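Fliditano Color Names: README

Version 4, June release
Maintainer: Noura Aoun

Summary

Fliditano is a table of everyday color names in American English, each paired with the sRGB values that people picked for it. It was built for work on naming and search: matching a shopper's "mint" or "brick" to a value, checking that two labels in a chart have different common names, and similar jobs. It is a list of words and values only. No product colors, paint codes or ink formulas are included.

The table holds 469 names. Each name was shown to 30 participants, who set a patch on screen until it matched what they would call by that name. A second task ran in the other direction: participants saw a fixed patch and typed a name for it. The fixed patches numbered 2,000 and were spread evenly in CIELAB before being clipped to the sRGB gamut.

Files

names.csv — one row per name, with the median value and the spread
settings.csv — one row per participant per name, raw
typed.csv — free-text answers from the second task, raw and cleaned
merge_rules.txt — spelling and synonym rules used to clean typed.csv
zamadar.py — reads the tables and does lookups in both directions
CHANGES — release notes

Columns in names.csv

name: lowercase, spaces kept, no hyphens. "Blue green" and "blue-green" are the same entry.
r, g, b: integers from 0 to 255. These are computed by taking the median in CIELAB and converting back, so they may not match the median of the raw r, g and b columns in settings.csv.
L, a, b_lab: CIELAB values, D65 white, two decimal places.
spread: median CIEDE2000 distance from each participant's setting to the entry's value. Low is good.
tier: 1, 2 or 3. See below.
parent: the basic term the name most often falls under, or empty.

Tiers

Tier 1 is the eleven basic terms of English. Tier 2 is names with a spread under the cutoff stored in merge_rules.txt. Tier 3 is everything else. Tier 3 names are real words that people use, but they do not agree on them. "Puce" and "chartreuse" are both in tier 3. Do not use tier 3 for automatic labeling.

Known trouble spots

Teal, turquoise, aqua and cyan overlap heavily. Participants with a background in print or design set cyan close to the process color or to the sRGB secondary. Other participants set it anywhere from sky blue to a light sea green. The median falls between these groups and describes neither of them well. The full distribution is in settings.csv and should be used if the distinction matters.

Mint has a small spread in hue and a large one in lightness. The parent column says green for it. In the typed task, the palest mint patches were called white or gray by some participants, mostly when the patch before them had been dark. Order effects are not corrected.

Brown depends on surround. All patches were shown on a mid gray background. On white, the same values are likely to be called something darker.

Collection

Both tasks ran in a browser. Participants used their own screens, with a brightness check at the start and a standard color vision screen. Anyone who failed either one was paid and left out of the data. Screens were not calibrated, and the values carry that error. A comparison set was collected on one calibrated display at Kabbaj; it covers 40 names and is marked in settings.csv by site = K. Differences between the two sets are largest for saturated reds and smallest for grays.

Cleaning

Typed answers were lowercased and stripped of punctuation. Misspellings were merged by hand. Modifiers (light, dark, pale, bright, deep) were kept as separate fields — earlier releases dropped them, which made "light blue" and "blue" the same answer. "Grey" is merged into "gray". Answers naming a brand or a team were removed.

Usage

python zamadar.py --name teal
python zamadar.py --rgb 120,200,180 --tier 2

The second form prints the nearest names by CIEDE2000. Add --raw to search individual settings in place of medians. This is slow.

The Clano import format is still written by --export clano but will be dropped in the next release. Move to CSV.

Limits

All participants grew up speaking American English. Values should not be carried over to translated names. The table covers flat patches only and has nothing to say about shaded, glossy or textured surfaces, where one object shows many values and people still give it one name.

Questions and corrections

Send them to Noura Aoun, with the release number and the row in question. Requests for new names need a source showing the name in general use.
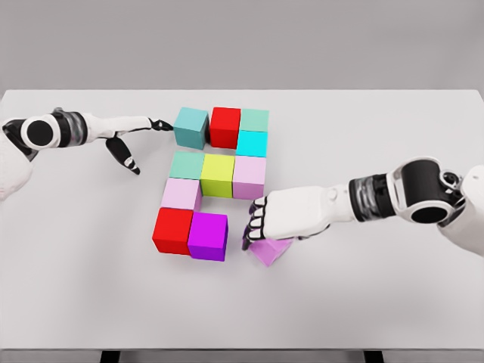
Figure 1. Colored cubes on a white tabletop, rendered. Teal, red, pale mint green and cyan are among the colors.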